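Sorting corner notebook - September, started 9:20

Back at the recycling table this morning with coffee and a stack of white card. Jana Reinholz wants the break room version ready before the Lalport people come by, and I said sure, which I may regret (we still haven't agreed on what to do about lids!).

1. Baskets and cards

Going with the gray fabric baskets from Avitz. They look nicer than the hard tubs we had in the hallway and they fold flat, but the walls give a little when you clip a card to the rim. Abelardo Carhuamaca thinks we should stiffen the rim with a strip of plastic. I'd like to try a heavier card first - we have a pack of 200 sitting in the drawer and it costs us nothing. Lettering stays all capitals, black on white.

2. What goes on the table

I wanted the usual break room mess, so cans, brown glass and clear plastic bottles, and a few oddballs for people to argue over.

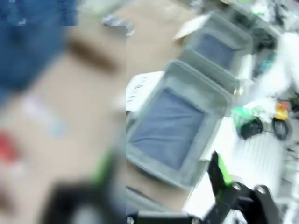
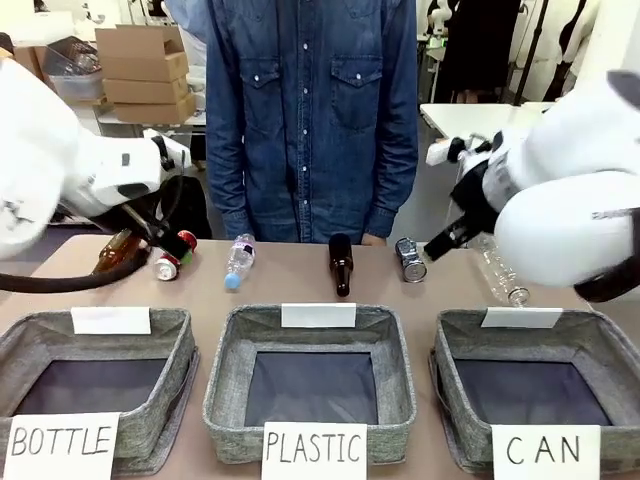 Blue denim, a can and plastic bottles in the next one too.

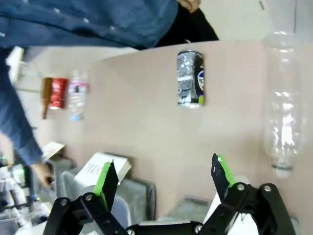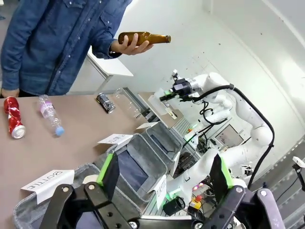 3. Things to settle

Caps. On or off? The hauler's sheet says on, Jana's old building said off, and I've been doing both depending on my mood. Ask Eberhard in facilities, he has the contract.

Glass is heavy! A fabric basket full of it is going to sag, so I want to put a board in the bottom. Cut size would be 415 by 415 if I measured right, in mm. Measure again before cutting.

Last month's hallway tally came to 106 pieces in the wrong tub, mostly plastic in with the paper. More than 800 pieces total, so I'm not too gloomy about it.

4. To do

- order two spare baskets from Avitz
- try the Sellus clips, the current ones slide
- cut the board (after lunch, saw is booked until 1)
- send Abelardo the card wording so he can print a clean set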